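Progress report to the Boltine Fund: Community reconciliation and safe return, Skokero district
Second reporting period

Dear friends at Boltine,

Thank you, as ever, for your patience with us. We know this report reaches you later than we promised, and we are grateful for the kind note you sent in March when the Grekier road closed again and we could not get our team, or for that matter our paperwork, out of the valley. The road is open now, at least in daylight, and we have a good deal to tell you.

When we last wrote, the ceasefire between the two armed groups in Skokero was holding in the town and nowhere else. Since then it has spread, slowly and with setbacks, to most of the villages along the river. The checkpoint at the lower bridge was taken down in January and came back for nine days in February – a hard stretch for everyone – and it has been gone since. Families have begun to come home. Our register now shows 198 households returned, against the 124 we had at the end of the first period, and we expect more once the planting is over.

The dialogue meetings remain the heart of the work. We held 24 of them, mostly in the school hall, and one memorable one in a hay barn when the hall roof was leaking. Attendance from the upper villages was thin at the start, and the elders there told us plainly that they did not want to sit in a room with men who had carried guns against them. We did not push. We moved the first few meetings to the upper side, kept them short, and let people talk about grazing and water before anything else. By spring both sides had agreed on a shared list of wells, and on who may use the Boychuk pasture in which weeks.

Not everything went well. Two meetings broke up early over the question of burned houses, and we still have no agreement on compensation. The district office has promised a claims desk twice and has yet to open one. We would rather tell you this now than have you read it elsewhere.

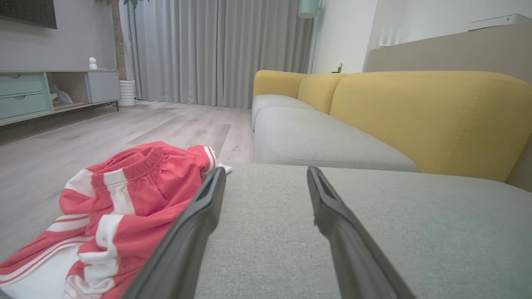 On the relief side, 2,580 people received winter parcels, and the second delivery of roofing sheets arrived in good order after a long wait at the depot. We had budgeted for four truck trips and needed six, on account of the detour, so the transport line is overspent. The savings on hall rental cover most of the difference, and we would like your permission to move the remainder across from printing, where we have hardly spent a thing.

For the coming period we plan to keep the dialogue meetings going every other Sunday, to train a second group of local mediators (the first group is tired, and has earned a rest), and to keep after the district office about that claims desk. We would also dearly love to welcome one of you here for a visit, once the bridge has been repaired. The tea is strong and the guest room is dry.

With warm thanks from all of us,
The Skokero field team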